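Timbridge Robotics Club — sim help board
Ticket 171: Ring sort task, pick order and scoring
Status: open
Opened: May 2020
Project: Orkel (ring sort, simulated arm)

What's going on

Hi all! We have the Orkel scene loading on our club laptops at last, and it's so much fun to watch. The arm goes for rings in the round bin and is supposed to leave them in the blue one. Our trouble is the score. The log says "placed: 0" on most runs, even on runs where we'd swear a ring made it over.

Settings: Wosmont task file from December, time limit 2,000 steps, gripper speed 3. Same result on 2 laptops.

Views from the gripper camera and the room camera:
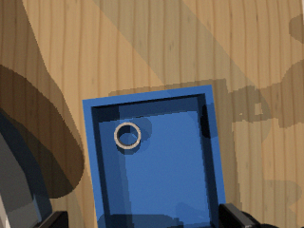
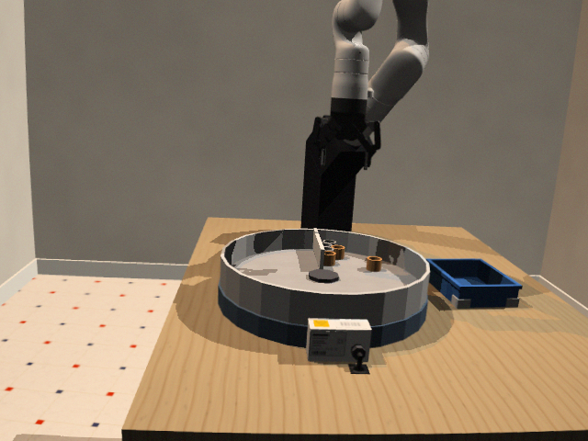
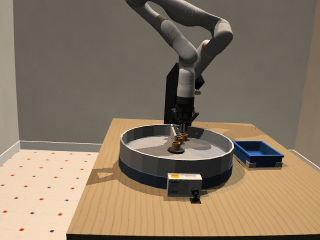

What we tried

1. Restarted the sim and reloaded the task file. No change.
2. Dropped the gripper speed to 2. Slower, much smoother (very pretty!), still zero.
3. Swapped in the Mosquera scoring script. It counted one ring on the first run, then went back to zero.
4. Printed the goal zone from the script. The numbers look like they belong to the old bin position — we moved the blue bin closer to the round one over the winter.

Reply from sim help

Great digging, step 4 is probably it! Open the task file, find goal_zone and set its center to the blue bin's current position. Leave the height alone for now. Then run once at speed 3 and post the last lines of the log.

Follow-up

Changed the center, saved, ran it: "placed: 1"!! Lots of yelling on the call. The next run gave zero again, so we're checking the height value next and will post the log tonight.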